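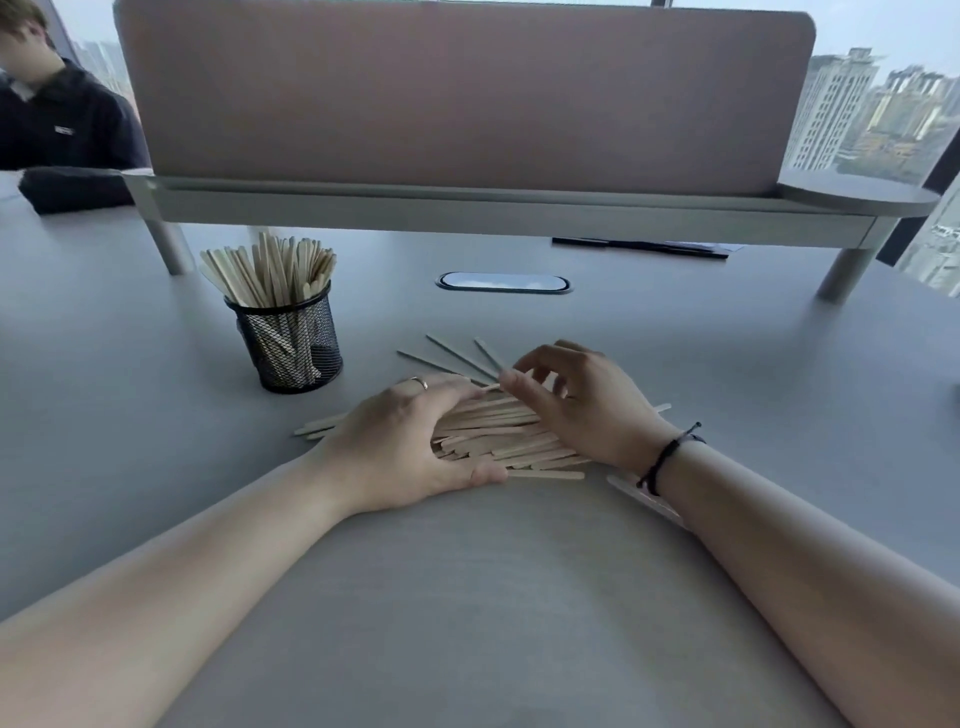
손 선별: 더미에서 막대를 한 개씩 집어 올림. 뒤쪽은 철망 컵에 세워 둔 막대.

제목: 목재 스틱 매거진 피더, 하단 슬라이더 걸림과 이중 배출 (Clirkside 포장 셀)

yhon_lozano
나무 젓개 낱개 포장 셀입니다. 구성은 수직 매거진, 하단 푸시 슬라이더, 진공 패드 2점식 픽업, 3축 직교 로봇, 필름 실링 순서입니다. 스틱은 양 끝이 둥근 평판형입니다.
증상은 두 가지입니다.
1) 슬라이더 전진 중 걸림. 서보 토크 초과 알람이 뜨고 셀이 정지합니다.
2) 이중 배출. 두 장이 겹친 채 픽업 위치까지 나옵니다. 진공 센서로는 구분되지 않습니다.
11월에 매거진 가이드를 교체한 뒤로 빈도가 올라갔습니다. 교체 전 가이드 폭은 기록이 없습니다. 슬라이더 속도는 분당 90회, 매거진 적재량은 400개로 놓고 씁니다.
지금은 투입 전에 책상에서 손으로 휜 것과 갈라진 것을 골라냅니다. 한 손으로 더미를 누르고 다른 손으로 위에서부터 집어 확인합니다. 선별분을 넣으면 걸림은 줄지만 이중 배출은 그대로입니다. 어디부터 봐야 할까요.

suqin_cui
출구 게이트 간극부터 측정하세요. 이중 배출은 거의 게이트 문제입니다. 간극은 스틱 최대 두께보다 크고 최소 두께의 두 배보다 작아야 합니다. 두께 편차가 크면 이 구간이 좁아지고, 편차가 심한 로트에서는 구간 자체가 없어집니다.
틈새 게이지를 게이트 좌, 중, 우에 넣어 보세요. 가이드 교체할 때 게이트 블록을 같이 풀었으면 한쪽이 들려 있을 가능성이 있습니다.

brestrepo
적재량이 많습니다. 위에서 누르는 무게가 커지면 맨 아래 장과 그 윗장 사이 마찰도 올라가서 두 장이 같이 끌려 나옵니다. 절반으로 줄여서 돌려 보세요. 비용도 안 듭니다.

suqin_cui
brestrepo / 마찰은 맞는데 게이트가 정상이면 윗장은 게이트에서 막힙니다. 적재량을 줄이면 증상만 가려집니다. 보충 주기도 짧아지고요. 측정이 먼저입니다.

brestrepo
게이트에 막힌 윗장이 슬라이더가 지나가는 동안 계속 앞으로 밀립니다. 끝이 둥근 제품은 게이트 밑으로 파고듭니다. 각진 시편으로 맞춘 게이트가 둥근 끝에서 안 맞는 경우를 Pledville 라인에서 봤습니다. 둘 다 확인하라는 뜻입니다.

walter_t
걸림 쪽만 적습니다. 가이드 폭을 캘리퍼로 상, 중, 하 세 곳에서 재세요. 아래로 갈수록 좁아지면 휜 스틱이 끼고, 넓으면 스틱이 비스듬히 돌아서 모서리가 물립니다. 슬라이더 선단 높이도 같이 봐야 합니다. 선단은 스틱 두께보다 낮아야 하고, 마모로 둥글어졌으면 교체 대상입니다.
분진 청소는 어떻게 하고 있습니까?

yhon_lozano
walter_t / 교대마다 에어건으로 붑니다.

walter_t
에어건은 중단하세요. 목분이 슬라이더 홈과 리니어 가이드 실 안쪽으로 들어갑니다. 흡입식으로 바꾸고 홈은 마른 솔로 긁어내야 합니다. 홈에 윤활유를 바르면 목분이 뭉치고 제품에도 묻습니다. 그리스는 지정된 니플에만 넣으세요.

yaneth.c
선별품 보관 방식에 의견 있습니다. 철망 컵에 세워 두면 위쪽이 벌어집니다. 얇은 목재는 그 상태로 오래 두면 습도에 따라 휨이 생길 수 있습니다. 저희는 선별 후 눕혀서 트레이에 담고 덮개를 올립니다. 애써 골라낸 것이 투입 시점에 다시 휘어 있으면 선별 효과를 판단할 수 없습니다.

brestrepo
잠깐 세워 둔다고 휘지는 않습니다. 하룻밤이면 모를까. 세워 두면 끝이 맞춰져서 매거진에 넣기는 오히려 편합니다.

yaneth.c
끝 맞춤은 투입 직전에 평판에 대고 한 번 치면 됩니다. 보관과 정렬은 분리하는 편이 낫습니다. 그리고 눈으로만 고르면 작업자마다 기준이 달라집니다. 슬롯 게이지를 하나 만들어서 통과 여부로 판정하세요. 슬롯 폭은 게이트 간극에 맞추면 됩니다.

yhon_lozano
측정했습니다.
- 게이트: 좌측과 중앙은 같고 우측이 들려 있습니다. 고정 볼트 밑에 목분이 눌려 있었습니다. 제거 후 재체결, 세 곳 동일.
- 가이드 폭: 상부와 중부는 같고 하부가 넓습니다. 하부 심이 한 장 빠진 상태였습니다. 심 추가.
- 슬라이더 선단: 육안상 마모 없음. 높이는 스틱 두께보다 낮음.
- 토크 리미트: 변경하지 않음.
속도와 적재량은 그대로 두고 765개 돌렸습니다. 이중 배출 없음, 걸림 16회. 걸린 것은 빼서 봤는데 대부분 길이 방향으로 비틀린 스틱입니다. 선별하지 않은 로트를 그대로 넣은 결과입니다.

suqin_cui
이중 배출은 게이트로 정리된 것 같습니다. 다만 수량이 적으니 다른 로트로 한 번 더 확인하세요. 볼트 체결면은 점검표에 넣으시고요.

brestrepo
적재량은 결국 안 바꿨군요. 비틀린 스틱은 하중이 있으면 펴지기도 하니 이 경우에는 많이 쌓는 쪽이 유리할 수도 있습니다. 위에 추를 얹는 방식도 있습니다. 매거진이 비어 갈 때 걸림이 몰리는지 확인해 보세요.

suqin_cui
추를 얹으면 앞에서 본인이 말한 마찰이 다시 올라갑니다.

brestrepo
게이트가 정상이면 윗장은 막힌다고 하셨으니 그 조건에서는 문제없습니다.

walter_t
추 얘기 전에 걸림 복구 동작부터 보는 게 좋습니다. 알람 정지 대신 슬라이더 후진, 재전진 1회, 그래도 걸리면 정지. Braltstead에 납품된 같은 계열 셀은 이렇게 돌립니다. 비틀림이 작은 것은 재전진에서 빠집니다. 재시도를 여러 번 걸면 스틱이 쪼개져서 파편이 홈에 남습니다. 한 번만 하세요.
수동으로 뺄 때는 서보 오프하고 잔압까지 배출한 다음 손 넣으십시오. 진공 밸브만 끄고 작업하는 사람이 많습니다.

yhon_lozano
재전진 1회로 프로그램 수정했습니다. 후진 거리는 풀 스트로크로 잡았습니다. 짧게 잡으니 물린 스틱이 같이 끌려옵니다.
잔류 걸림은 시간대별로 기록해서 올리겠습니다. 매거진 잔량도 같이 적겠습니다. 슬롯 게이지는 가공 의뢰했고, 나올 때까지 손 선별은 유지합니다. 보관은 트레이로 바꿉니다.

yaneth.c
게이지 나오면 통과품과 불통과품을 따로 넣어서 걸림 횟수를 비교해 주세요. 평면 슬롯은 비틀림보다 두께를 먼저 거르기 때문에, 비틀림 불량이 많으면 슬롯 길이를 스틱 전장만큼 잡아야 합니다.

yhon_lozano
도면에는 전장의 절반으로 되어 있습니다. 수정 요청하겠습니다.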